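Chapter 4
Comparing Hand-Held Grippers

What you will learn in this chapter
How to plan a fair comparison between two gripper tools
Which properties of a gripper can be measured on the bench, and which only show themselves in use
How the place of the camera changes the result
How to write a test record that another person can repeat

4.1 Why compare at all?

In Chapter 3 we looked at the gripper as a mechanical part. We asked how the fingers close, how the force reaches the object, and what happens to this force when the finger surface is worn. A student who has read that chapter can already calculate a holding force on paper. In a real laboratory, however, the question is mostly put in another way. There are two tools on the shelf, the work must begin, and someone has to decide which of the two will be used.

It is tempting to decide by the data sheet. The data sheet gives the opening width, the weight and the greatest force, and these numbers are useful. They do not tell you how the tool feels in the hand after a long session, whether the camera can see the fingertips when the wrist is turned, or how much time is lost each time a cable catches on the edge of the desk. Such things must be tried by people, with objects, in a room similar to the one where the tool will work later.

This chapter is concerned with hand-held grippers, that is, grippers which a person carries and closes by hand while a camera on the tool records the movement. The same shape of finger is often fitted afterwards to a robot arm. For this reason a comparison of hand-held tools is also, in part, a comparison of the arm tools which will follow them, and a mistake made at this stage is carried a long way.

4.2 The room and the people

A comparison begins with the room. Lighting should stay the same from the first trial to the last. If there are windows, draw the blinds or work at the same hour, and write down which of these you have chosen. The desk should be steady, and there should be space on at least one side for a person to stand and turn with the arms held out.

When markers are used to follow the position of the tool, they must be fixed so that they cannot turn on their mounting. A cube with a pattern on each of its faces is a common choice, as one or two faces can usually be seen from any direction. The cube does add height and weight to the tool. If one gripper carries a cube and the other does not, the operators are no longer comparing two grippers but two different loads on the wrist, and the result will be of little value. 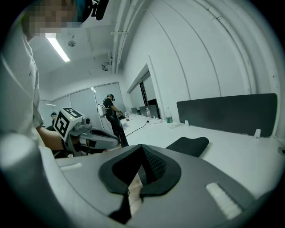
The number of people in the room also matters. One operator alone tends to favour the tool which fits his or her own hand. We recommend three operators as the smallest group, with hands of different size if this can be arranged. Each operator should work with both tools, and the order should be changed between operators, so that tiredness does not always fall on the same tool. Operators should not discuss their opinion until all of them have finished.

Everybody needs a short time of practice before the first recorded trial. In the exercises at the end of this chapter we allow 20 practice grasps for each tool. These grasps are not counted. If an operator asks for more practice, give it, and give the same amount on the other tool.

4.3 What is measured

We divide the properties of a hand-held gripper into two groups. The first group can be measured with the tool lying on the bench: mass, opening width, length from handle to fingertip, closing force at the trigger, and the play in the finger joint. These values are taken once, before the trials, and once again after them. A difference between the first and the second value often says more than the value itself, above all for the play in the joint.

The second group appears only in use. To it belong the success of the grasp, the time for one grasp, the number of times the object slips, and the comfort of the hand. Success must be defined in writing before the work starts. In the Wendt method, which we follow in this book, a grasp is successful when the object is lifted clear of the surface, held still, and put down again inside a marked area. A grasp in which the object turns between the fingers but does not fall is written down separately as "held with slip".

Consider the case of the Taliline and Flilley grippers, which will stay with us through the whole chapter. Both have soft fingers and a moulded housing, and on the bench they are nearly equal. In the trials each tool was used for 50 grasps on the same set of objects. With the Taliline 13 grasps were held with slip, and with the Flilley only 3. Looking at these two figures, a reader would choose the Flilley without further thought. But the comfort scores went the other way, and two operators wrote that the Flilley trigger became difficult to press near the end of the session. Which tool is then better? The answer depends on the length of the work, and in Section 4.6 we will come back to it with the complete table.

4.4 The camera is part of the tool

Many beginners treat the camera as something added to the gripper. It is safer to treat it as one of its parts. A camera placed close behind the fingers sees the contact very well and sees little of the room. With a wide lens it sees more of the room, and the picture is bent towards its edges, so that straight desks appear curved and distances there are harder to judge. Neither choice is wrong. The error is to compare a gripper with one kind of lens to a gripper with the other kind, and then to give all the credit to the fingers.

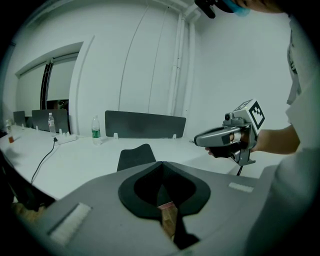
Must the two grippers be tested with the same camera?
It is best to use the same model of camera and lens on both, with the same settings. If the housings do not allow this, test each tool with its own camera and state clearly in the record that the result belongs to the gripper and camera together.

The settings to be kept equal are the exposure, the picture rate and the focus. Automatic exposure should be switched off when the software permits it. The controller which stores the recordings, in our laboratory a Neltine unit, should also be the same for both tools, and its clock should be checked against the clock of the camera before each session.

4.5 The test record

A record is good when a person who was not present can repeat the work from it. Write it during the session and not in the evening. For every trial, enter the operator, the tool, the object, the result and any remark. If a trial is disturbed, for example by a cable which pulls at the tool, do not delete the line. Mark it as disturbed, write what happened, and repeat the trial at the end of the series.

Remarks should be short and should describe what was noticed. "Finger touched the desk first" is a useful remark. "Bad grasp" is not, for the next reader cannot know what was bad about it. An empty form for copying is given at the end of the chapter, and the first exercise asks you to fill it in for a single tool before you try to compare two.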